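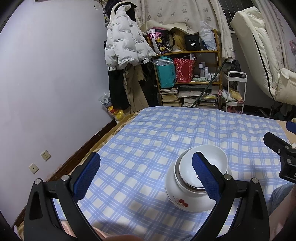

Why Does a Bowl Make Such a Good Lid?

Take a bowl, flip it upside down, and set it on a jar. Ta-da - a lid! The white jar with the cherries on it has a silver metal rim around the top, and a bowl turned over can sit right on a rim like that. People have been covering pots this way for a very long time, and it works because of some neat science.

What keeps it from falling off?

Gravity! Gravity pulls on every bit of the bowl, and the bowl stays put as long as its middle is held up from underneath. Scientists call the balancing spot the center of gravity. If that spot is above the jar's opening, the bowl rests happily. Slide the bowl too far to one side and the spot moves past the edge, and then - whoops! - over it goes.

Soft or hard underneath?

A bed is a wobbly place for a tower, even a tower of just 2 things. A mattress squishes wherever you press it, so a jar standing on a checked sheet can tip when someone leans nearby. A table doesn't squish much at all. Want to feel the difference? Stand a plastic cup on your pillow and then on the floor, and give each one a tiny nudge.

Try it yourself!

You will need a plastic jar, a plastic bowl that is wider than the jar, and a grown-up to say yes.

Put the jar on a table and turn the bowl over on top of it.

Push the bowl sideways, a tiny bit at a time. Watch for the moment it starts to tilt.

Now do it again on a bed. Did it tip sooner?

Kohei Imai's class at Tuvbridge School tried this in April with 17 different bowls. Their champion was a wide, shallow soup bowl that stayed on for 30 careful pushes! A deep little rice bowl came in second, and everyone wanted another turn.

Which bowl in your kitchen do you think would win?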